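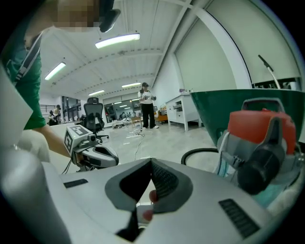 Unit 5: Hard Floors in Shared Workrooms
Course notes, Esley Building Care Program
Instructor: Demetrio Cantero

Reading before class: the July handout on dust and grit. Bring it with you, as we go back to the table on filter types.

1. Looking at the room first

Stand at the door before you plug anything in. In a large, bright workroom with ceiling lights, the shine on a hard floor tells you a lot. Move your head from side to side and look along the floor toward the light. Dull patches are usually dust or dried spills. Fine scratches show up as thin lines that do not wipe away.

Office chairs on wheels pick up hair and thread at the casters. Roll them out of the section you are cleaning and check the wheels while you are there. Do not lift them over people or equipment.

Work in sections. At the Solesero site we divide the main room into 2 halves and finish one before starting the other. People can keep working in the half you are not in.

2. The canister vacuum

A canister vacuum has a motor housing on top, a tank below it and a separate hose. The tank is often see-through, so you can check the level without opening it. Carry the machine by the top handle only. Never pull it by the hose.

The hose should lie in a wide loop. A tight bend cuts the airflow and in time the wall of the hose cracks at that spot. If suction drops, check in this order: hose, connector, filter, tank. 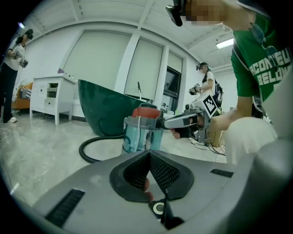
Polished floors need a soft brush head or a felt strip. A bare plastic edge with grit under it will mark marble and most imitations of it. Empty the tank at the marked line, and tap the filter out over a bag – not over the floor you have just done.

3. Small things on the floor

Pick up before you vacuum. The usual finds are tape rolls, connectors, screws and short ends of cable. A roll of tape goes back with the supplies even if it is nearly used up. Put anything you cannot identify in the tray marked Phuthong and leave it for the room lead.

Cushions and pads come up off the floor last. Clear what is on top of them, lift them flat and clean underneath.

Cables are a separate matter. Do not unplug or coil a cable that someone else has laid out. Ask first. Cardboard boxes can be moved once you have checked the bottom is sound. Panels standing on edge should be moved by 2 people.

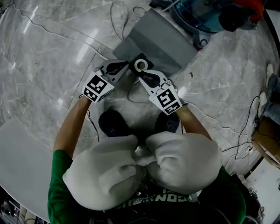

4. Practice task

Work in pairs on the section assigned to you. One person picks up and sorts, the other vacuums, then trade. Fill in the Nornero floor sheet as you go and note any scratches, loose tiles or damaged cords.

Sheets are due August 3, 2024, at the start of class.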